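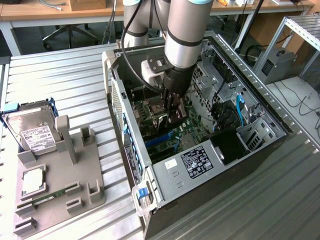 A product architecture is the scheme by which the functions of a product are allocated to its physical parts, together with the rules for how those parts meet. Last week dealt with the first half of that definition. This handout deals with the second, the interfaces. An interface has a geometry, a load path or signal path, and a set of limits within which either side may vary. A desktop PC tower laid on its side and opened shows two kinds at once: the row of blue expansion slots set parallel to one another is a repeated interface, where a card is not tied to one position by its function, and the CPU socket is a single interface reserved for one function. The terms for these are bus and slot respectively, and the everyday use of the word "slot" for the former is a nuisance that cannot now be put right. In coursework use the terms as defined in section 2.

Product Architecture and Interfaces
Handout 3
Department of Design Engineering, Stalgate
Issued 2 February 2026

1. Integral and modular

In a fully modular architecture each function is carried by one part, and each interface is decoupled: a change to the part on one side does not force a change on the other. In a fully integral architecture functions are spread over several parts, parts carry several functions, and interfaces are coupled. Real products lie between the two, and usually differ from one region to another. A bicycle is modular at the saddle and much less so at the bottom bracket. A cast engine block is integral with regard to stiffness, cooling and oil supply, but modular at the bolted accessories.

The test for coupling is to propose a change and trace it. Suppose a trailer bed is made 50 mm longer. If only the bed drawing changes, the bed is decoupled from the chassis with respect to length. If the axle position must also move to keep the nose load in range, it is coupled. Note that coupling is always with respect to some variable. The statement "the bed is decoupled" has no meaning until the variable is given.

Coupling may be geometric, structural, thermal, electrical or acoustic. Geometric coupling is found from the drawings. Thermal and acoustic coupling often are not, and are the usual cause of late changes in products which looked modular on paper.

2. Three types of modular interface

Slot. Each interface in the product is of a different type, so that parts cannot be interchanged. The car radio and the car instrument panel both fit the dashboard, but in different ways. Most manufactured goods are of this type.

Bus. There is a common body to which the other parts connect by the same type of interface. Track lighting, roof racks and slotted shelving uprights are the standard cases. Positions are interchangeable within the limits of the body.

Sectional. All interfaces are of the same type and there is no single body to which the rest attach. Examples are some pipework systems, sectional sofas and office partitions.

A product can contain all three. Draw the boundary first, then classify. The Derkach shelving bay used in the laboratory is a bus within one bay. Once bays are joined side by side into a run, the run is sectional and each bay is still a bus. Reports which classify the "system" without a boundary will be returned.

3. What an interface specification must contain

(a) The mating geometry, with datums and tolerances on both sides.
(b) The space envelope available to the part beyond the mating face.
(c) The flows across the interface: force, moment, current, heat, fluid, data.
(d) The limits on each flow, including transient limits.
(e) The order and direction of assembly.
(f) The tool access needed for assembly and removal.
(g) Who may change the specification, and by what procedure.

Items (b) and (f) are the ones most often left out by students. Item (g) is the one most often left out by firms.

The space envelope

The mating face says where the part begins. The envelope says where it must stop. The two are separate requirements and fail separately. In the Hemon pump set, described in full in the case pack, the motor flange was to a published standard and any motor of the right frame size would bolt up. The guard over the motor was designed around one supplier's terminal box. When a second supplier was approved, the flange matched, the shaft matched, and the terminal box fouled the guard. The interface document listed the flange and shaft only. The remedy was a new guard pressing and a retrospective envelope drawing with a depth of 166 mm above the shaft centre line.

The lesson for the specification is that the envelope should be drawn as a volume and dimensioned from the same datums as the mating face. A list of overall sizes taken from the first supplier's catalogue is not an envelope. 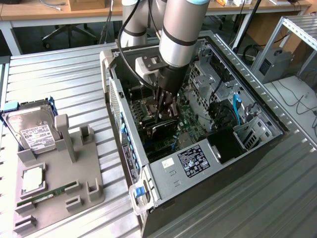
Access is a property of the whole assembly in a given state, and cannot be read from the drawing of a single part. It depends on what has already been fitted, which way up the product lies, and the direction from which the part must travel. For this reason the state has to be written down along with the clearance. With the side panel off and the tower lying on its side, the black graphics card seated on the motherboard can be approached from directly overhead, and an approach from overhead is normally the easiest to specify, as the weight of the part assists its insertion. Put the panel back and the same interface has no access at all. Nothing about the connector has changed. An access statement should therefore give the state of assembly, the approach vector, the swept volume of the part plus whatever holds it, and the volume of any tool.

The swept volume of the holding device is frequently the largest term. A nut on an 8 mm stud takes up little room; the socket, extension and hand which turn it take up a great deal. Where removal needs a different motion from insertion (releasing a catch, for instance, or breaking a seal) a second statement is required.

4. Costs and benefits

Standard interfaces permit variety without a separate design for each variant. If a product has n positions and k options for each, then in principle n + 1 interface definitions or fewer will support k to the power n variants. The practical number is lower, as some combinations are excluded by total load, power or heat. State the exclusions. The Stanby range of kitchen carcasses is listed with 81 variants, which is 3 to the power 4: four positions with three options for each. The full list is in the case pack. When working the exercise, check the permitted combinations against the hinge load table before using this total.

Against this, each decoupled interface carries a penalty. Material is duplicated at the joint. Mass rises. Each connection is a place for play, leakage or contact resistance. The interface has to be sized for the worst option it may ever meet, so every lesser option carries surplus capacity. In products where mass or volume is the governing measure, the designer will move towards an integral architecture, and will be right to do so.

Organisational effects follow. Decoupled parts can be designed by separate groups and bought from separate suppliers. Coupled parts cannot, except with a large amount of traffic between the groups. Where the division of labour does not match the architecture, expect the interface to be redrawn informally.
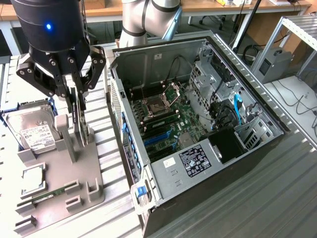
The same applies to changes made after release. An interface which has been published is expensive to alter, and the expense grows with the number of parties who have built to it. Two policies are in common use. Under the first, the interface is frozen and any new requirement is met by adding a further interface beside it. Under the second, the interface is revised and a rule is given for mixing old and new parts. The second needs a compatibility table, with each cell marked as full function, reduced function, no function, or unsafe. Any cell marked unsafe must be blocked by geometry, for example by a key or an offset pin. A label is not sufficient.

5. Tolerance at a repeated interface

In a bus architecture the position error of the nth interface depends on how the pitch is dimensioned. With chain dimensioning, errors accumulate: if each pitch is p ± t, the worst-case error at the nth position is n × t. With all positions taken from one datum, it is t regardless of n, but the error between neighbours may reach 2t. A part which engages only one position is best served by datum dimensioning. A part which bridges two adjacent positions may be better served by chain dimensioning. If both sorts of part are to be used, calculate both and take the tighter tolerance.

6. Exercises

6.1 Choose a household product with at least one bus interface. State the boundary. Write out items (a) to (g) for that interface.

6.2 For the same product, propose a change in one dimension and trace its effects. Name the variable for every claim of coupling.

6.3 Using the Hemon case data, draw the motor envelope as a volume from the flange datums.

6.4 A rail has ten fixing positions at a nominal pitch of 40 mm, the first at one pitch from the end datum. The pitch tolerance is ± 0.1 mm. Find the worst-case error at the tenth position under each scheme of dimensioning in section 5.

Answers to 6.4 only will be posted. The December paper contains a question of the same form as 6.2.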